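Prestberg Cabin Carry-On: six flights in

31 October 2021

I have a long-standing suspicion of luggage that comes with a manifesto. The Prestberg cabin bag arrived with a folded card telling me it would change how I thought about airports. It has four wheels, a zip and a handle. I took it on six flights between May and last week, mostly short domestic hops with one longer trip tacked on, and my thoughts about airports are much as they were.

The main selling point is that it fits. Prestberg says the bag meets the cabin limits of "virtually all" airlines, and you should read that word virtually with care. The listed measurements leave out the wheels. You have to dig through the product page to find the full height, under a tab marked Care and Details, and once the wheels are counted it's a good deal closer to the line than the headline figure suggests. I had no trouble on five of my six flights, but nobody at those gates was checking anything. On the other one, a small turboprop run by Grivadine, it went in the hold with everyone else's bag. That would have happened to any case with a hard shell, so I don't blame Prestberg for it, though I do blame them for the picture of a propeller plane on the box.

Packing it is fine. One side has a zipped divider and the other has crossed straps with a plastic buckle. The straps are too short to do much when the bag is full and too long to do much when it isn't. I got four days of clothes in, plus a pair of shoes, without sitting on the lid. The "compression system" costs extra and is a second divider with a longer strap. I bought it, used it once and took it out.

The wheels are better than I expected. They're quiet on terminal tiles and they track straight, which my old Esetar never managed even when new. On carpet they drag a bit. On the footpath outside my place, which has been lifted by tree roots, one of them picked up a click after the third trip and has kept it. Prestberg's help page says clicking is "normal settling". I've owned a lot of suitcases and I don't remember any of the others settling. 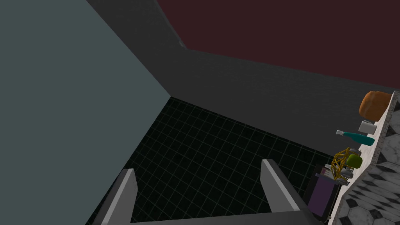
Blue-grey and charcoal walls, dark tiled floor.

The handle is where I lose patience. It has two heights, and neither suits me. I'm on the tall side, and at full extension the bag sits at an angle that has me clipping it with my heel every few steps. There's also some wobble, more than I'd like at this price. The release button is recessed, so you need to push it with a fingertip, and doing that with a coffee in the other hand is a skill I haven't picked up.

Then there's the battery pocket. It's a slot near the top with a cable running through to a port on the outside, and you supply your own power bank. Remember that if the bag ends up in the hold you'll need to take the power bank out first, and the pocket is inside the main compartment. So at the foot of the Grivadine steps I was on one knee with my socks on display, digging for it. Someone at Prestberg must have flown on a small plane at some point. An outside pocket would have fixed this.

As for the lifetime warranty, I'd read the terms before giving it any weight. It covers "manufacturing defects" and excludes damage by carriers, cosmetic wear and, in a line further down, wheels after the first year. Those are most of the ways a suitcase dies. I sent a message asking whether a clicking wheel counted and got the settling answer again, pasted in.

The price is 500 dollars, before the compression strap. The Marinescu in the same size is cheaper, weighs less and comes with a handle that stops at more than two heights. Its lining is ugly and the zip pulls feel flimsy, but the zip itself has held up in our house for years. If I were buying again I'd get that one and put the difference towards a seat with some leg room.

Is the Prestberg a bad bag? No. The shell has marked less than I thought it would, the main zip runs smoothly around the corners, and it's easy enough to spot on a carousel. If you find one heavily discounted and you're of average height, you'll probably get on with it. At full price I can't see what the extra money is buying, apart from the card.

Rating: 5 out of 10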